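Minutes, bin-pick cell fault review, Dec 15, 2021

Present: Emil Strebel (chair), cell operators both shifts, maintenance, Plutar rep on the phone for items 1 to 3. Apologies from Skemow, no one could get away.

Minutes taken on a laptop with a dying battery so pls correct by reply.

## 1. What happened

Arm stopped hard over the bin during the overnight mixed-item run. Pick 761. Controller logged a collision stop on the wrist axis. Night operator hit the e-stop as well, correct thing to do, no argument there. No one inside the line. No injuries.

Log shows 13 smaller torque warnings before the stop. All cleared from the pendant, one at a time, none written up. Emil not happy with this. Operators say the warnings have been popping up since August and they were told to clear and carry on. Emil asked told by who. Not settled, he will take it up seperately.

## 2. Cause, as far as we know

Two ideas:

- Cable bundle at the wrist snags when the arm goes low with the joint turned past its usual range. Maintenance favour this one. Found a rub mark on the outer sleeve, no bare copper.
- Gripper came down on something rigid standing against the bin wall. Plutar favour this, they say the path planner treats thin upright items as gaps.

Could be both. Plutar want the full log, 3,556 lines, we only sent the last page. Will send the lot.

Discussion of whether the bin shifted. Clamps checked with a wrench after the stop, both tight. Day shift say the bin has never moved on them. Parked.

Item mix also came up. Current Kedinel test set has soft toys, a marker, a wood stick, small caps, the big red stapler-type tool, all in together. The red tool is the heaviest thing in there and the arm has dropped it before. Doucet asked for the hard mix in the first place, so we can't just pull items without telling them.
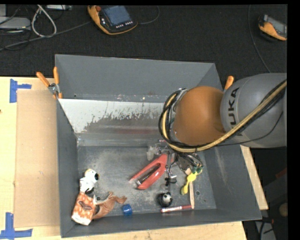 ## 3. Agreed for now

- Speed capped at 55 percent on all low moves until the sleeve is replaced.
- Three torque warnings in one run = stop and call maintenance. Not four, not "see how it goes".
- No reaching into the bin to free an item unless the arm is parked and drives are off. Raised becuase two people admitted doing it on a hold. A hold is not off.
- Wood stick comes out of the set until Plutar answer. Everything else stays.
- Red tool stays in but gets logged each time it's dropped.

Plutar rep left the call here.

## 4. Pendants

Night shift say pendants get left on the floor, and it took too long to grab one. E-stop on the post worked fine but it's the wrong side if you're standing at the table. Agreed to put up hooks at waist height. Argument about which side. Left side won, operators' choice.

Cords on the floor also a trip hazard. Maintenance to run them in a cover strip. Was on the list last time too, still not done.

## 5. Restart

Emil wants a dry run with an empty bin first, then soft items only, then full mix. Day shift asked if the soft items run can be skipped to make up hours. No.

Doucet to be told the numbers will be late. Emil will ring them, not email.

## Actions

- Full log to Plutar: Emil, today
- New cable sleeve, plus one spare: maintenance
- Check wrist range limits in the program, report back: maintenance with Plutar
- Pendant hooks, left side: maintenance
- Cord cover strip: maintenance, before restart
- Warning rule printed and taped to the cell: day shift
- Write up August onward warnings from memory, best you can: both shifts
- Call Doucet: Emil

Skemow to get a copy of these. Next meeting once the sleeve is on and the dry run is done, Emil will send the time.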